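## 7. 밀기 작업 중 비정상 정지 및 복구

이 절은 탁상형 밀기 셀(Skimport 제어기, Ollico 암 조합)에서 블록 이동 작업 중 보호 정지가 발생했을 때의 복구 절차를 다룬다. 비상정지 버튼을 눌러 멈춘 경우에는 6절을 먼저 수행한 뒤 7.3부터 진행한다.

### 7.1 증상

다음 중 하나 이상이 나타나면 이 절을 적용한다.

- 제어기 화면에 `Z-하한 접촉` 또는 `측면 부하 초과`가 표시된다.
- 암이 작업판 위에서 멈추고 조그 입력에 반응하지 않는다.
- 목표 블록을 지정했으나 툴이 인접 블록까지 함께 밀고, 밀기 명령이 종료되지 않는다.

세 번째 증상은 오류 코드 없이 나타날 수 있다. 블록끼리 맞닿은 상태에서는 툴이 목표 블록 하나에만 닿도록 접근 경로를 잡기 어렵다. 이때 제어기는 밀기 명령을 3회까지 재시도하고, 그 뒤에 측면 부하를 기준으로 정지한다.

### 7.2 정지 직후 조치

> **주의**
> 보호 정지 상태에서도 암에는 전원이 공급된다. 서보 차단을 확인하기 전에는 작업판 위로 손을 넣지 않는다.

1. 제어기에서 **일시정지**를 누르고 상태 표시가 `HOLD`로 바뀌는지 확인한다.
2. 블록을 건드리지 않은 상태에서 **로그 > 현재 상태 저장**을 실행한다. 로그에는 정지 전 20초 구간이 남는다.
3. 작업판 전체가 보이도록 배치를 촬영하여 로그와 같은 폴더에 저장한다.
4. 툴 끝과 작업판의 간격을 육안으로 확인한다. 툴이 판에 닿아 있으면 서보를 차단하지 말고 7.4로 간다.
5. 간격이 확보되어 있으면 서보를 차단한다. 상태 표시등이 꺼질 때까지 기다린다.

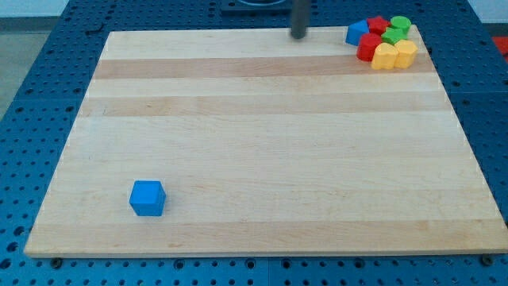 **그림 7-1.** 작업판 오른쪽 위에 밀집한 블록과 왼쪽 아래에 떨어져 있는 파란색 큐브

그림 7-1과 같은 배치에서는 떨어져 있는 파란색 큐브를 목표로 다시 지정해도 되지만, 밀집부의 블록은 분리하기 전까지 목표로 지정하지 않는다. 특히 앞쪽의 노란색 하트와 노란색 육각 블록처럼 서로 닿아 있는 같은 색 블록은 인식 결과에서 하나의 영역으로 합쳐질 수 있다. 같은 색의 블록이 둘 이상일 때는 색상만으로 목표를 지정하지 말고 형상까지 입력한다.

### 7.3 블록 분리 및 재시작

1. 서보 차단 상태를 다시 확인한다.
2. 밀집부의 바깥쪽 블록부터 손으로 하나씩 들어 작업판 안쪽으로 옮긴다. 블록을 판 위에서 끌지 않는다.
3. 판 가장자리에 가까운 블록도 안쪽으로 옮긴다. 가장자리 바깥으로 밀린 블록은 툴로 회수할 수 없다.
4. 판 표면에 긁힘이나 이물이 있는지 점검한다. 긁힘에 툴이 걸리면 `측면 부하 초과`가 반복된다.
5. 손과 공구가 작업 영역 밖에 있는지 확인하고 서보를 투입한다.
6. 속도 제한을 저속으로 설정하고 **원점 복귀**를 실행한다.
7. **인식 갱신**을 누른 뒤 화면의 블록 목록을 실물과 대조한다. 일치하지 않으면 재시작하지 않는다.
8. 단독으로 놓인 블록을 목표로 시험 밀기를 1회 실행하고, 정상 종료되면 속도 제한을 원래 값으로 되돌린다.

### 7.4 툴이 작업판에 닿은 상태로 정지한 경우

> **경고**
> 이 상태에서 서보를 차단하면 암이 처지면서 툴과 작업판을 손상시킬 수 있다. 조그 방향을 잘못 선택해도 결과는 같다.

1. 제어기에서 **복구 모드**로 진입한다. Z축 상승 외의 조그 입력은 잠긴다.
2. 툴이 판에서 완전히 떨어질 때까지 Z축을 단계 조그로 올린다.
3. 툴의 휨과 체결부 풀림을 점검한다. 휨이 보이면 툴을 교체한다.
4. Z 하한을 다시 측정하여 저장한 뒤 7.3을 수행한다.

**참고:** 작업판을 교체했거나 고정 볼트를 풀었다 조인 경우에는 정지 이력이 없어도 Z 하한을 다시 측정한다. 누적 밀기 횟수가 3000회를 넘으면 툴 체결부도 함께 점검한다.

### 7.5 재발 시 보고

같은 코드가 같은 교대 안에서 두 번 발생하면 셀을 정지 상태로 두고 Corey Rakena에게 로그, 배치 사진, 마지막 명령문을 전달한다. 부하 임계값은 Amirhossein Rahimi의 승인 없이 변경하지 않는다. 임계값을 올리면 정지 빈도는 줄지만 툴이 판에 걸린 상태를 검출하지 못할 수 있다.

개정: 9월 12일 화요일. 7.4의 서보 차단 순서 수정.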